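Orkance Two-Arm Table Cell

Product overview | What to budget | Space and power | Ordering

The Orkance cell is a complete work table with two small arms, for companies and schools which want to start with light sorting and handling tasks. We build it in our workshop in Brastau and ship it in one crate.

Both arms are mounted on one grooved aluminum rail at the front of the table. The cables go along the outside of the arms and are held by small clips, so your own technician can follow them from the base to the wrist. In bottle sorting, the usual first task of our customers, a lined plastic bin stands in the corner of the table and the arms work from the front.
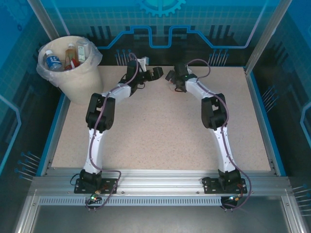 What to budget

Please plan for more than the price of the arms. Our customers in Oltatov told us that they forgot the spare parts in the first year, and had to ask for money a second time. We recommend to include:

Spare gripper jaws, 4 pieces
Cable set with clips, one for each arm
Bin liners, pack of 100
Two days of training at your site
Printed wall panels (optional, your own design is possible)

Space and power

The complete cell weighs 42 kg without the crate. Leave free space at the front, where the mounting plates and the electronics must be reached for service. One normal wall socket is enough.

Ordering

Order number: 832
Delivery: orders received before 1 September 2024 are shipped in October.
Sales and service: Sánchez office, or by the contact form. Please write which objects you want to handle and their weight, and we will send an offer with the suitable grippers.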